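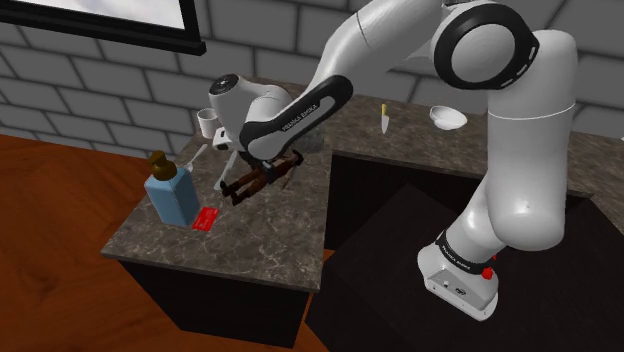

I moved to Jumarbridge in June and I want to write down what I learned about renting a kitchen by the hour, for other people who cook small amounts and sell them. My English is from school and from customers, so please be patient.

My product is a pickle of green mango and chili. I sell it under the name Mumis, which is how my niece said my name when she was small. In a good month I make 300 jars.

At home I can't make it for sale. The county where I live permits bread and dry cookies from a home kitchen, but a pickle is in a different group and needs a licensed kitchen. Check your own county before you buy jars. I bought the jars first.

There are two shared kitchens that I can reach by bus. One is called Bindus and the other one is on Whitlock Street, and everybody simply calls it Whitlock. I have worked in both.

Bindus is cheaper at night. Whitlock has the same price all day, but the storage is included – one shelf in the cold room and one dry shelf with a lock. For a pickle, storage matters more than the oven, which I never use.

Read the contract for the word "cleaning." In my first contract the cleaning was inside my paid time. So if I rent four hours, I cook for three and I clean for one. I had calculated my price per jar with four hours of cooking, and the price was wrong for two months.

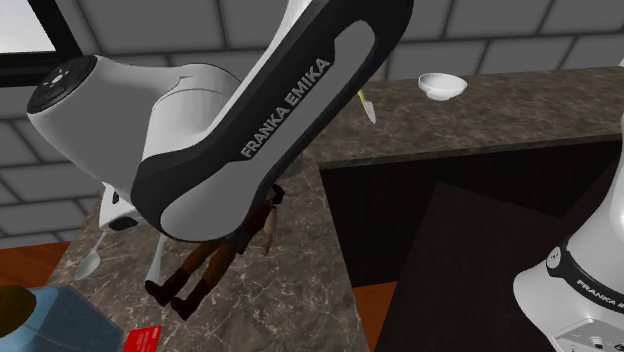
Ask also who pays when a drain is blocked. At Bindus it is the last person who signed the book. I now look in the drain before I sign.

The paper part took longer than the cooking part. I needed a food handler card, an insurance letter and a recipe review with acid test for each flavor. I have one flavor with garlic and one without, so I paid the review twice. I did not expect this.

For the acid test, send a jar from a normal batch. I sent my best jar, from a very small pot, and then my big pot came out a little different and I had to adjust the vinegar and send it again.

Leilani Villanueva, who makes coconut jam, taught me to write labels before the cooking day. You think that you will do it while the pot is hot. You will not. Your hands have oil on them and the ink moves.

She also told me to keep one jar from every batch in a box, with the date on the lid. If a customer writes to you with a complaint, you open the same batch and taste it. I have needed this only once. The customer didn't like the salt, and when I tasted it I agreed with her.

About equipment: bring your own knives and your own thermometer. Shared thermometers have fallen on the floor many times. I test mine in ice water on the first day of each month.

About bus travel with glass: a box with dividers, closed with tape, inside a shopping cart with soft wheels. Hard wheels broke 53 jars for me in total, most of them on the same piece of sidewalk near the station. After I changed the wheels, zero.

Some people asked about money. My first order to a shop was $900, and after jars, mangoes, rent and the bus I kept less than a third. It is still more than I earned from the market table in the same time, and I could sit down.

The market is good for another reason. People taste in front of you and their face is faster than their words. I removed the mustard oil because of faces.

Green mangoes are expensive now, so until spring I make only the garlic one. If you are near Jumarbridge and you want to share a half day at Whitlock, write to me. I prefer mornings and I am finished with the big sink by eleven.

Last updated: December 18, 2025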